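Desk mat

A desk mat (also desk pad or, in older catalogs, writing mat) is a flat sheet laid over the top of a desk or table to protect the surface and give a smooth area for writing, drawing and small handwork. Mats range from small blotter-sized sheets to large ones that cover most of a desktop. This article covers printed mats of the kind used on children's desks.

History

The desk mat grew out of the blotter, a sheet of absorbent paper held in a stiff frame. A household inventory from Ullurow dated 1772 lists a "green cloth for the writing table," which local historians treat as an early relative. Blotters lost their main purpose when ballpoint pens replaced ink, but the habit of covering the desk stayed. Wipe-clean printed mats were sold by the Plultholm stationery works, whose first December catalog offered 17 patterns, most of them maps and multiplication tables.

Design

Mats for children usually combine a repeating background, such as checks or dots, with one or more cartoon figures. Short mottoes are common. On mats with Chinese text, a frequent choice is 健康成长 ("grow up healthy"), a wish also found on school bags and birthday cards. Some mats carry a ruler along one side or a blank panel for a class schedule. 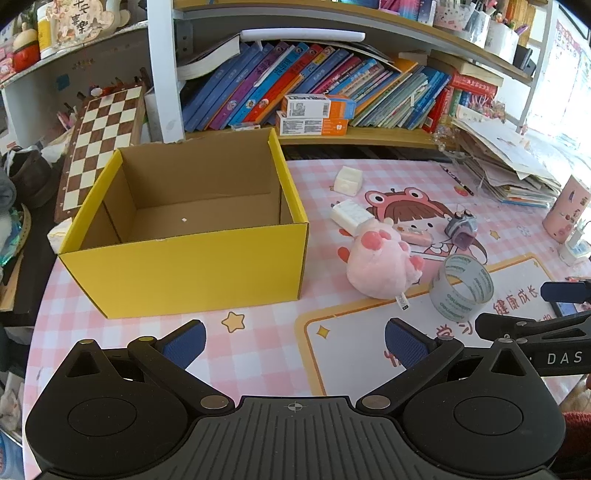 A pink-and-white checkered desk mat with cartoon printing, with an open yellow box, a plush toy and a roll of packing tape on it.

Use

Although sold for homework, a mat often serves as a general work surface. Typical tasks include wrapping gifts, sorting stationery and packing toys into cardboard boxes. Packing tape can lift the print from cheaper mats if it is pressed down and pulled away, so makers advise cutting it clear of the surface — the same goes for stickers. Pen holders and cups are normally kept toward the sides, leaving the middle free.

Sizes and care

The Guerra range, sold in three sizes, has a narrow version 47 centimeters wide for shared desks. Most mats are cleaned with a damp cloth. Rolled mats may curl at the corners when first opened and are flattened under a stack of books overnight.

Collecting

Older printed mats have a small following among collectors. The Grukavton Museum of School Life holds 3000 desk items, including mats, blotters and pencil trays.

See also: Blotting paper; Pen holder; Place mat

Last edited June 18, 2025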